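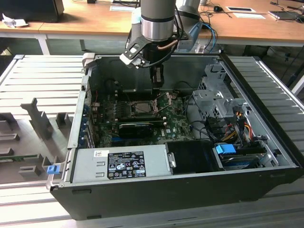 Ayana Tefera

We use cookies to keep this site running. By staying here you agree to our cookie policy.

Friday, December 21, 2018

The semester is over, my grades are in, and I finally have a quiet evening to write about our robotics club project, which I have been promising my sister I would explain since October. She thinks I spend my weekends building a robot. What I really do is stand next to one and feel nervous on behalf of a computer.

Our team is called Sikari (Boyang Feng picked the name and has never told us what it means) and our task this year is taking apart old desktop PCs. The tower lies open on its side, the arm comes down from above, and it has to reach past the cables without yanking on anything. You would not believe how many cables there are in one of those cases! Yellow, red, orange, black, all bunched up by the drive cage, exactly where you'd like to put a finger.

I started out on the graphics card, which I thought would be the easy part. It's big and it's black and it just sits there across the board. But there's the bracket to think about, and the angle, and I spent 17 practice runs learning that I come in too steep every single time. Viktória Pálfi watched me for a while and then told me to slow down to half speed, and I was a little annoyed at how much that helped.

Then there's the CPU socket with its skinny silver lever. Friederike Heitmann has claimed that one for herself and she's welcome to it. Our best full run so far is 19 minutes, and Boyang swears we can get it down before the spring meet at Coughlan, where each team gets up to 40 — I would be happy with a run where I don't hold my breath the whole way through.

We're back in the lab the second week of January. I want to try a different path around the black cable loop by the motherboard, and Viktória wants to redo the finger tips again. I'm bringing snacks.

Filed under: School Stuff, Robotics Club, Long Rambles

Last updated 2 days after posting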